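Trips > Gym visits > Flaventhorpe
Search this site Go

Open day at the Flaventhorpe girls basketball center, July. Got in at 9, already loud. Court 2 had the under-14s running layup lines, Morfudd Foulkes coaching, no whistle, just yelling. Good yelling. 29 kids signed up for tryouts. Shooting contest was teh best bit, Leokadia Makowska hit 409 for the summer total, they keep it on a board.

Lunch upstairs, quick.
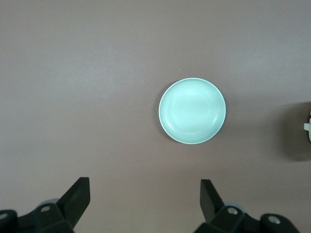

Then the scrimmage. Overtime, red team by one. Parking was 50 cents, bring coins.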